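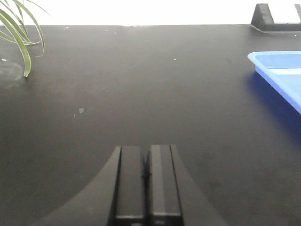
Black tabletop, matte finish

02/12/2001
Helge Forsberg

Elsa Halvorsen wrote:
> Has anyone got the Mornum hall price for May? Last I heard
> it was 547 for the weekend, chairs extra.

Still 547 – but they want the deposit by the end of the month. Chairs are 60 on top. Kjell has teh key. Can't do the Saturday set up myself, will be at Srisuk till late. Torbjørn maybe? Also need 9 more tables, black ones if poss. Pls reply to the list, not just me

Helge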